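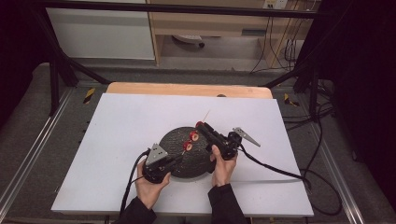
The Dovent is a work table that wants very badly to be your last work table. It costs $340, it comes in one long carton that two adults can nearly lift, and it replaced a kitchen counter I had been using as an office, a sewing room and a place to lose mail. I chose the version with the rounded front edge. If you have only ever leaned on square edges, look at the strip of pale wood showing past the white board, and imagine your forearms resting on something curved like that for eight hours. Mine have stopped complaining. The rest of me has not.

Dovent table review: a fine top in search of better legs

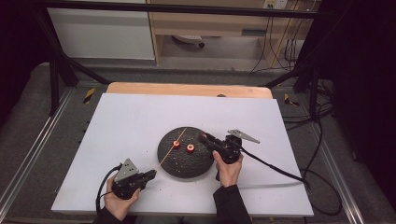
By the Grulusix home desk
Wednesday, March 1, 2023
Filed under: Furniture, Regrets

Assembly first. The booklet claims 20 minutes, and I suppose it does take 20 minutes if you begin at step nine. The bolts arrive in one bag, in four lengths that differ by the width of a fingernail, and the drawings show them all as the same cheerful little bolt. I put the crossbar on upside down, took it off, and put it on upside down again with more confidence.

Once standing, the thing is solid at sitting height. Crank the legs up to standing height and it develops opinions. Typing is fine. Erasing is not, and anyone who kneads dough up there will feel like a passenger on a ferry. My old Vörös desk never wobbled, but it also weighed as much as a piano and had a drawer that opened only in May.

The finish is better than I expected at this price. Coffee wipes off. Candle wax came up with a butter knife and some patience. A hot pan left a faint ring, for which I blame the table publicly and myself in private.

Then there are the extras. Dovent sells a cable tray (useful), a cup holder (no) and a felt mat that collects lint from three rooms away. Skip all of them and buy a set of leveling feet from Grondex, which screw straight in and fix half the wobble.

Would I buy it again? Yes, for sitting work, and in the longer size. Standers should spend more or lean on something else.

Good: the edge, the finish, the crank handle
Bad: the bolts, the booklet, anything above elbow height
Score: three and a half out of five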